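Plundthorpe's mattress swap is back, and I'm so glad

I wandered down to the old Jaunzems warehouse at 4 this August afternoon expecting a couple of tired futons, and wow, was I wrong! The line already went past the loading dock.

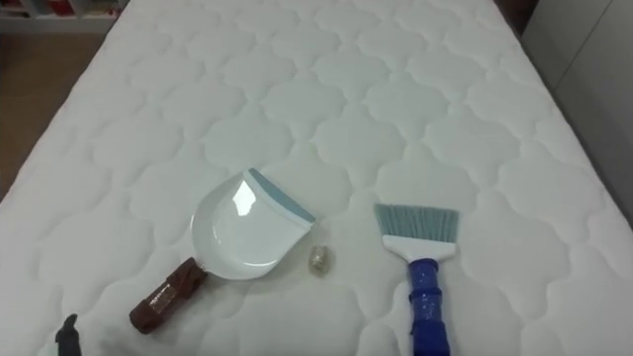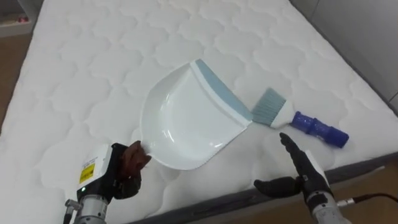 A quilted white mattress with a dustpan on top, in both photos.

The swap takes in used mattresses from all over Plundthorpe, and if yours passes inspection it goes to a family who asked for one. If it doesn't, the springs and foam get pulled apart and sold for scrap. Last year the town paid to bury 700 of them in the landfill (seven hundred! in a town this size!), and Parvaneh Ebrahimi, who runs the swap, told me she'd like to see that number cut in half.

Drop-off is free for the first two, then it's $13 apiece. They won't take anything with a rip or a stain, and please, tie it down properly on the drive over. I followed one flapping along Oltanwood Road for three miles and my nerves are shot.

Cyril Entwistle brought his in on a boat trailer and went home with a twin for his grandson, so he was pretty pleased. I've got an old queen in the spare room that I'm hauling over next. The warehouse stays open until 7 each evening through the end of the month.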